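Sport Marketing Practicum, final report
Ha-neul Na
Placement: Brollevham women's soccer club, semi-professional league

## 1. What the project was

The club asked for help with a question it had been putting off. Home attendance at Leldale Field had been flat for two seasons, and the front office wanted to know whether halftime promotions were bringing anyone back for a second game. My job was to look at the ticket records, run a short survey, and test one change to the halftime program before the end of the season in June.

I worked with the ticketing assistant and with the game-day manager, and I was at every home game during the placement. The club gave me read access to its Vasto ticketing account, which holds names, emails, seat sections and the time each ticket was scanned. I had no access to payment details and did not need any.

## 2. How halftime worked before

The club had run the same promotion for years. Anyone entering the gate could fill in a paper slip and drop it in a bin by the merchandise table. At halftime one slip was drawn, and the winner took three shots at a target hung in the goal. The prize was usually a gift card from a local restaurant or a pair of tickets to the next home game.

There were a few problems with this. The slips were often hard to read. Names were announced over a speaker system that does not reach the north bleachers well, so on two occasions the first name drawn did not come down and a second had to be called. Most important for this project, the slips were thrown out afterward. The club had been collecting contact details from its most interested fans and then putting them in the recycling.

## 3. What I changed

I replaced the paper slips with an online form. A code was printed on the back of the game program and on signs at both gates. The form asked for a name, an email address, an age range, how the person heard about the game, and whether they had been to Leldale Field before. It closed at the 35th minute so there was time to draw a name and find the winner before the break.

Paper slips were kept at the merchandise table for anyone who wanted one. I typed those in by hand the next morning. This took longer than I had planned for, mostly on Wednesday games, when I had class at 9 a.m. the following day.

The contest itself also changed. With the game-day manager I wrote a list of short activities that could be set up and cleared in under four minutes. We used the target shot, a dribbling relay for two families, and a crossbar challenge. The relay was the hardest to run. It needs eight cones and two people on the field who know the route, and the first time we tried it one family went around the wrong side and had to start over.

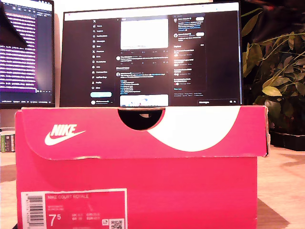
Prizes came from a small budget and from local businesses. I wrote to 11 businesses and heard back from most of them within two weeks. The best prize in terms of entries was a training session with the goalkeeping coach, which cost the club nothing except her time. The restaurant gift cards did about as well as they had before, as far as the staff could remember.

## 4. Results

Over the test period the form collected 1051 entries. After I removed repeats (the same email entered at more than one game, or twice at the same game) there were 687 different people. I then matched those emails against the ticketing records.

The main findings were:

- More than half of the people who entered had been to Leldale Field before. I had expected more first-time visitors.
- First-time visitors most often said a friend or family member had brought them. Social media was second and the roadside banner was third.
- People who entered the contest were more likely to buy a ticket to a later game than people who did not. I would be careful with this one, because people who enter contests may simply be keener fans to begin with.
- Entries were higher on weekends, even after allowing for the bigger crowd.
- The age range with the fewest entries was 65 and over. Nearly all the paper slips came from that group.

The survey I handed out at the last two games had a lower response than the form. I think this is because I gave it out at the final whistle, when people wanted to get to the parking lot. If I did it again I would hand it out during the first half.

## 5. Problems and limits

The biggest limit is that one ticket buyer often pays for a whole group. Vasto records only the buyer, so a family of five with one account looks like one person, and any of the other four who entered the contest had no match in the records. I listed these as "unmatched" and left them out of the comparison.

Rain affected one game badly. I kept it in the totals but noted it in the appendix, along with the game that moved to an earlier kickoff.

The phone signal at the north end is weak, and several people told me the form would not load. There is no way to know how many gave up. I asked whether the club could open its guest wireless network on game days, and the answer was maybe next season.

I had also planned to compare our figures with another club in the league. They were friendly about it but did not keep records in a form I could use, so that part of the proposal was dropped.

## 6. Recommendations

1. Keep the online form, and keep the paper slips beside it.
2. Send one email to everyone who entered, within two days of the game, with a link to the next home fixture. The club sent nothing during the test because the consent wording was not approved until late.
3. Add "How many people are you here with?" to the form.
4. Drop the relay unless two trained staff are free – the crossbar challenge got as loud a response from the stands and needs only one.
5. Move the winner announcement to the scoreboard as well as the speakers.

## 7. What I learned

I started out thinking the contest was the interesting part and the records were a chore. By the middle of the placement I was spending most of my time on matching emails, and I got a lot better with spreadsheets as a result. Professor Baek suggested early on that I write down every rule I used for removing entries, and that log saved me when I had to redo the count after finding an error in my second game.

I also learned to ask about approvals sooner. The consent wording went through three people, and I only knew about the first. The final version is in Appendix C, after the blank survey and the halftime running order.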